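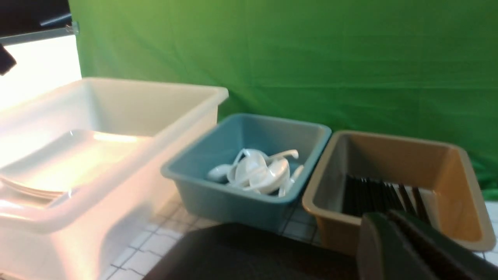

Setting up a tray-laying station your crew won't hate

I run the dish and tray side of the staff kitchen at Kotermont, on the Adusden site, and since April we've had a robot laying lunch trays. Everybody calls it Fang. I didn't pick the name (Siu-fong did, and it was on the whiteboard before I'd had my coffee). I've had a bunch of emails from other kitchens asking how we set up the table and, more often, how the people took it, so I'm putting both in one place.

We do 830 trays on a full day. A tray for us is one plate, one bowl, a soup spoon and a pair of chopsticks. Easy for a person, and boring enough that we used to draw straws for it.

What you need

A table that doesn't wobble. Please check this first, I mean really lean on it.
One deep bin for plates and bowls together. Ours is white.
Two smaller bins in different colors, one for spoons and one for chopsticks. We went with teal and brown.
Your regular serving trays.
A plain cloth to hang behind everything, plus clips.
A light you can move.
One person who knows the job by hand and is willing to be annoying about it. For us that's Laurinda Valente.

Step 1. Lay out the table the way a person would want it

Our first layout came from the installer's drawing and it was awful for anyone standing there. The bins were lined up at the front and you had to reach over all of them to fix a tray. Laurinda took one look, moved the tray to the front right, pushed the two small bins back behind it, and left the big one on the left. We've kept it like that ever since! Let the person who'll be refilling decide, then teach the robot that layout.

Step 2. Load the big bin

Plates go in first, flat, in one stack. Bowls go in a second stack toward the front right corner. It's fine if the bowls lean on the plates a little, but don't let anyone cram in extra because they're trying to save a trip. Small stacks, topped up often. Wai-kit fought me on this for two weeks and I get it, it feels slow, but a tall stack that slides costs you a lot more time than a walk to the shelf.

Look at the top bowl when you load. If there's a speck in it, pull it and send it back through the wash. People did that automatically when they handled every bowl themselves, and that's one habit you have to build back in on purpose.

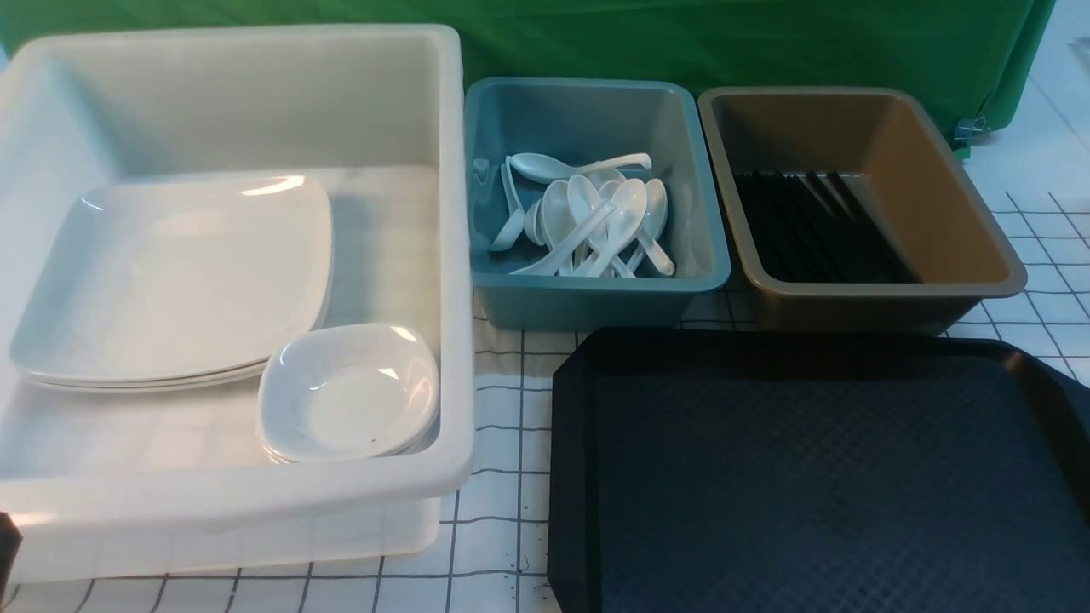 Step 3. Load the spoons and chopsticks

Spoons can be a heap. I know, I know. Howard Furnival, our shift lead, spent a whole afternoon lining them up in neat little rows, and I let him, and then lunch happened. Just tip them in gently and don't fill past the rim.

Chopsticks are different. Keep them in a bundle, all pointing pretty much the same way. We count out 200 at a time from the drawer, which makes 100 pairs, and bring them over in smaller handfuls.

Step 4. Hang the cloth and sort out the light

Clip the cloth so it hangs down behind the bins. A few wrinkles are okay. The light is fussier. White plates plus a strong light from one side gives you glare, so move it, run a tray, move it again. Mark the floor with tape when you like where it is, or the night cleaners will put it somewhere more sensible.

Step 5. Do slow runs with somebody next to it

We did 18 slow trays before the first real lunch, with Laurinda standing at the table and her hand near the stop button. She wrote down every grab she didn't like. Give that list to whoever does your setup and make them answer it line by line. Ours got seven changes out of it, and the best one was simply having Fang wait when somebody reaches into a bin.
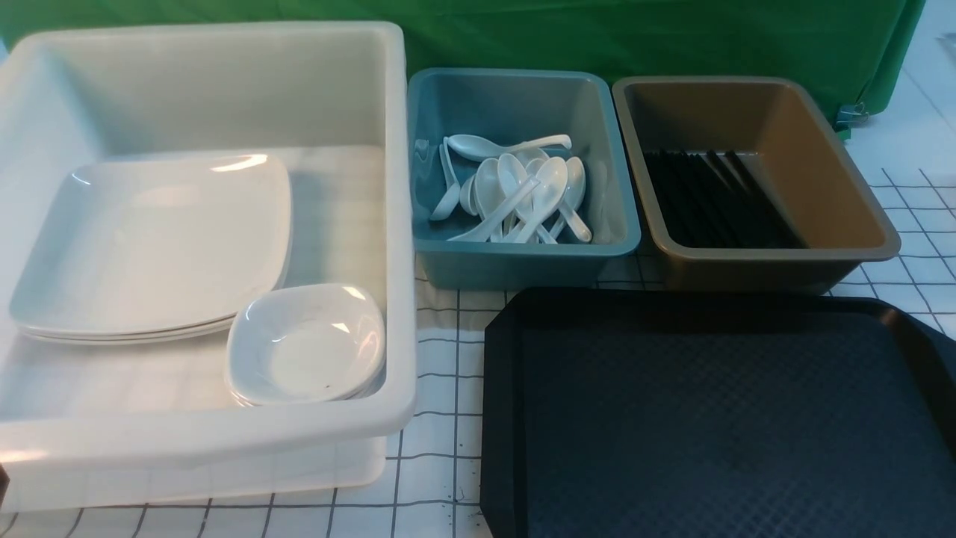 Once the slow runs look good, you still have to work out whose job is what, and I'd do that before you speed anything up. We put the new duties in Privby next to the normal shifts so they show up as real work with a name on them. Filling bins is a task. Checking finished trays is a task. If you leave them off the schedule, they land on whoever's nicest.

So what changed for people? Nobody lost hours, and I asked for that in writing before I agreed to any of this (do the same, and ask early). Yee-man Lu used to lay trays most of the morning and her wrists were bothering her. She's on soups now and likes it. Siu-fong Chou does the bin checks and has gotten very picky about bowls. Wai-kit Wu misses the tray table, because it was where he and Laurinda talked, and I hadn't thought about that at all. We moved their break to the same slot, which helps some.

Refilling is also more tiring than it sounds. You're on your feet and waiting on something else's pace, so we swap every hour. If you're a smaller kitchen and can't swap that often, put a stool by the table and stretch it to an hour and a half, tops.

Keep a few trays laid by hand every day too. We do the last rack before closing that way, with the robot parked, so the new hires learn it.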